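# Peel-and-stick brick: what I'd believe and what I wouldn't 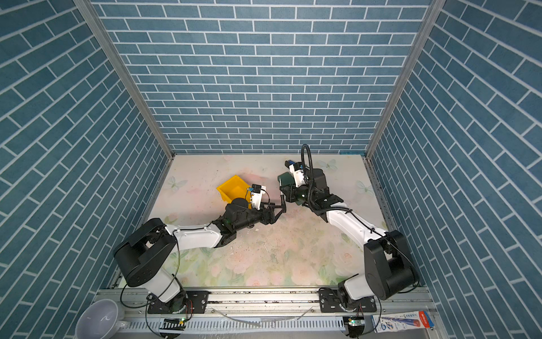
*Blue brick print on three walls, roses and butterflies underfoot. Crumbs still show on a pale pattern.*

Every roll of stick-on wall covering promises the same things. Goes up in an afternoon, wipes clean, comes off without a mark. I've hung enough of it in laundry nooks and behind workbenches to doubt all three.

**"No prep needed."** Wash the wall with dish soap, rinse it, and leave it overnight. I skipped this once with a roll of Grerkemska and had curled corners by May.

**"Repositionable."** Maybe for the first minute. After that it stretches, and a stretched brick pattern never lines up with the next strip. Peel back 2 inches of backing at a time and smooth as you go.

**"Hides uneven walls."** Brick print does the opposite. Those straight mortar lines will point out every bulge you own. Draw a level line in pencil and hang from that. Don't trust the ceiling.

**"Removable."** Domenica Hollenstein rents out the apartment over her garage and swears by a hair dryer on low, pulling slowly from a top corner. It worked on her semi-gloss. On my flat paint it took the paint too. Try a scrap behind a door and give it a month.

**Special cleaners.** Drirora sells a spray for printed vinyl. I used it on one half of a shelf liner and a damp rag with soap on the other, and I couldn't tell you now which half was which. Save your money.

As for patterned liner on the floor of a cubby or cabinet, fine, but buy it for looks. Small flowers are supposed to hide dirt. They hide pale dust a little and dark bits not at all. Keep a hand brush nearby, and trim the liner a hair short so the edges don't ride up the wall.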